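What the Hands Are For

When my employer brought in automation, we were promised it would take the dull parts away. Two years on I can report that the dull parts are in excellent health. They've been given a new job title, and so have I.

I used to pack kitchenware at Hasby, and I was quick at it. Then came a meeting with pastries, always a bad sign, at which we learned that the packing would in time be done by arms. The arms, it was explained, didn't yet know how. Somebody would have to show them. Those of us who raised a hand were moved upstairs, given chairs with wheels, and became demonstrators.

The work is picking things up. You slide your hand into a gripper, and you pick up a stick, or a brush, and you put it somewhere. Then you do it again. On my best day last June I managed 133 of these, and was told by a man half my age that my movements were 'nice and legible'. I've had worse reviews. I've been married.

What I object to is the language. Management says the machines are learning from us, as if we were grandparents handing down a recipe. My grandmother was never asked to make the same scone 342 times with her elbows in. And she kept the kitchen afterwards. We have a contract that runs for as long as the arms are stupid, and it is our daily task to make them less so.
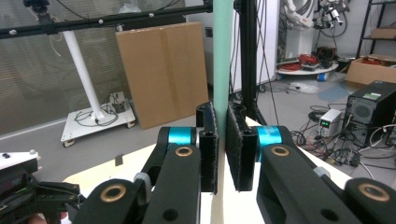
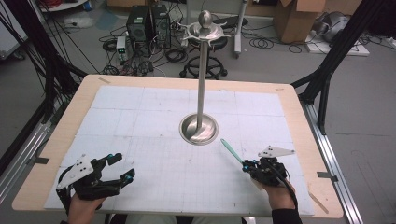 Mornings like these, mostly.

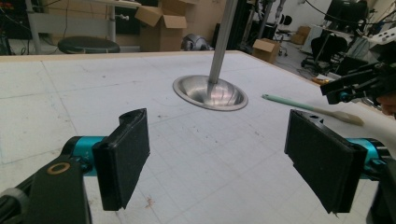 I don't want to be gloomy about it. My back has stopped hurting, which twenty years of stretching posters in the canteen never achieved. I know things about my own hands I'd never have noticed — how the wrist turns before the fingers close, how I hesitate over anything shiny. There is skill in it, and I'd like that skill to turn up on a payslip. At present demonstrators are paid 3 per cent less than packers, on the grounds that we sit down.

So my request is a modest one. If what we know is worth recording, it's worth paying for, and for longer than the afternoon it takes to record it. Give us a share in the thing, or a say in what it's used for. Failing that, bring back the pastries.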